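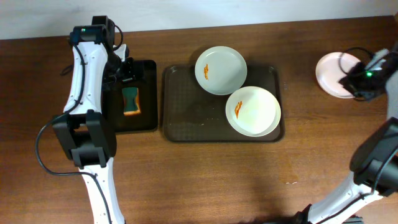
Project report — client communication in a small project management firm
Aitana Cuesta, Business Operations module

1. What I looked at

My placement was with Stirero, a project management company that runs fit-outs and office moves for other businesses. Started in 1994 as a drafting office, moved into managing jobs later on. My question: why do clients who say they're happy at handover still not come back for the next job?

I was there through February. Sat in on calls, read closed job files, talked to staff in the Riltarholm office.

2. Method

Picked 2 clients, Duler and Moya. Duler came back, Moya didn't. Both jobs were similar size, same site lead. For each one I read the emails and meeting notes and marked every point where the client asked something and had to wait for an answer. Then interviewed 5 staff. Semi-structured, questions in the appendix.

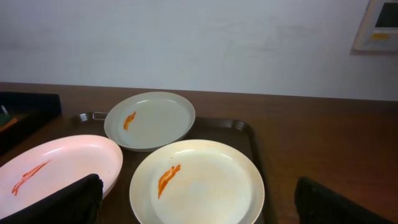
Fig. 1. Plates with sauce on a brown tray.

3. Findings

Duler got a short update every morning before 9, even when there was nothing new. Mostly two lines. They hardly ever chased. When the flooring slipped they already knew, and the emails stay pretty calm.

Moya got one long report at the end of each stage. Well written, nice layout, but it came late and the questions pile up in between. Same person at Moya asks about the parking permits over and over and gets a reply from someone different each time. The answers don't quite match either.

Staff see it differently. Most of them said the Moya job went fine becuase it finished on budget, which it did. Only the site lead brought up the permits without me asking. Handover survey doesn't ask about communication at all — just cost, time, snags.

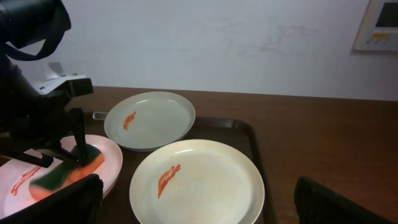
Fig. 2. Sponge on a plate, pan behind.

4. Limits

Two clients is tiny. Didn't get to interview anyone at Moya, they never wrote back. Also phone calls aren't logged so theres probably a lot I missed.

5. Recommendations

One named contact per client for the whole job. Short daily update, no template. Add a question on communication to the handover survey. Log phone calls, even just a line in the job file.

Appendix A: interview questions
Appendix B: coding sheet for emails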